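Reading time: 5 minutes

Section 5. Setting up your studio easel and stretching your first canvas

By now you should have the Porkura easel out of its box and all the loose parts laid out somewhere you won't tread on them. If you have come straight to this section because you already own an easel and only want to know about canvas, skip to step 7, but do have a look at the caution above it first.

The easel is the same one Tineke Vanhove has used in her Geltville studio for years, and most of the advice below is hers, passed on over many cups of tea and tidied up a bit by us.

1. Stand the H-shaped base on a level floor with the two longer feet pointing towards you. If you have floorboards, run the feet across the boards and you'll find it rocks a good deal less.

2. Slot the mast into the base and push the two long bolts through from the front. Put the washers and wing nuts on loosely for now. Please don't tighten anything yet, however tempting it is!

3. Fit the rear strut to the mast and let it drop into the first notch. Now go round and tighten all the wing nuts by hand, a little at a time, going back and forth between them until the mast stops wobbling.

4. Slide the canvas tray onto the mast from the top. It should move with a gentle push and stay where you leave it. A rub of candle wax along the groove helps if it sticks.

5. Add the top clamp, and set it to suit the canvas you use most often.

Note: the easel will take a canvas up to 2,000 mm tall with the clamp fully raised. Anything of that size really wants a second pair of hands, and it's worth taking the tray down to its lowest position before you lift.

6. Tilt the mast slightly forward if you paint in oils and find that light bounces off the wet surface. Watercolour painters will want it lying nearly flat, so move the strut to the last notch and check that the locking pin has clicked home.

CAUTION: Always hold the mast with one hand while you release the strut. It is heavier than it looks, and it comes down quickly.

7. For the canvas itself, push the four stretcher bars together at the corners and measure both diagonals. They should match. If they don't, tap the longer one in with the heel of your hand and measure again.

8. Cut your cloth with a good border on every side. We supply Van Dijk medium-grain linen, washed once, and it can shrink a touch more when you size it.

9. Staple the middle of each side first, pulling firmly across from the opposite side, then work outwards towards the corners. Fold the corners the way you would on a bed and staple them last.

10. Brush on one thin coat of Vindetti primer and leave it for 30 minutes before you decide whether it needs another. It usually does. Sand lightly between coats if you like a smooth surface (Tineke never bothers, and likes the brush to drag).

Note: tap the wedges into the corners only once the primer is thoroughly dry. If the canvas slackens again in damp weather, a small tap on each wedge will bring it back.

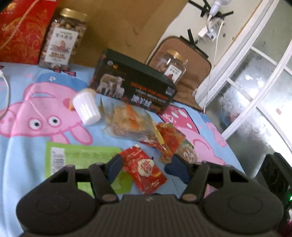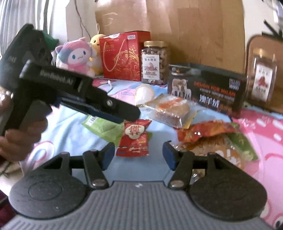
First picture: snack packets on a pig-print sheet. Second picture: a black gripper held in the left hand.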